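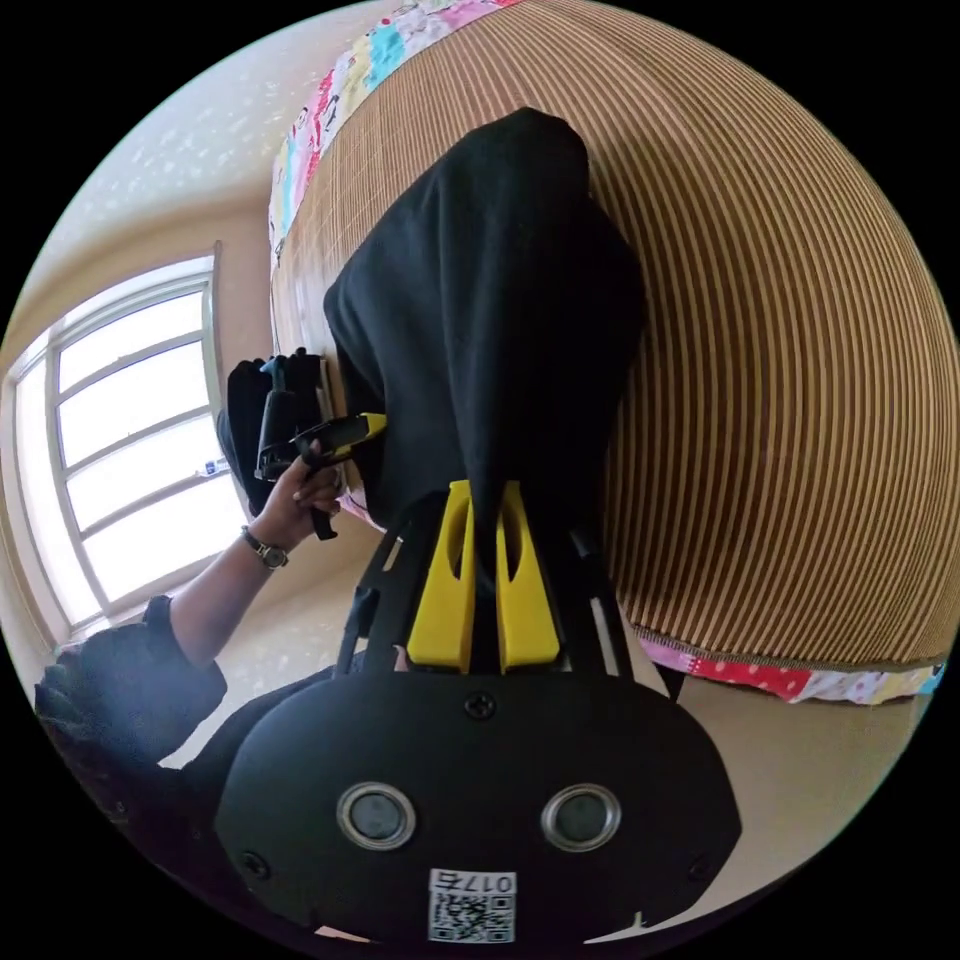 I have now washed the same black T-shirts for 13 months under two sets of conditions, and the notes are long enough to be worth writing up.

Black cotton goes gray by two routes. One is dye loss, where color leaves the fiber into the wash water. The other is abrasion, where the surface breaks into fine fuzz that scatters light, so the shirt looks paler even though most of the dye is still in it. They look alike on the hanger. Under a cheap pocket microscope they are easy to tell apart.

Set A went through a normal 40 C cycle, right side out, with everything else. Set B was turned inside out and run at 20 C on a short cycle with a 600 rpm spin, dark items only. Both sets used the same liquid detergent and both were line dried indoors. I moved to Ronlow in December, where the water is a good deal harder - 148 ppm on the supplier's sheet - and kept going without changing anything else.

Set B is clearly darker. Most of the difference is fuzz. The hems and the side seams on set A are the worst, which fits with rubbing against zippers and jeans. The rinse water from the two sets looked much the same after the first few washes.

Imogen Lockwood wrote to ask about vinegar in the rinse. I tried it on 2 shirts, 200 ml per load, and could see no change in color. It did take off some of the chalky film that started after the move, but so did a second rinse, and I would keep acid away from the door seal.

Next is the tumble dryer, low heat against line drying. I need to buy more shirts first, and the brand I used has changed its fabric weight.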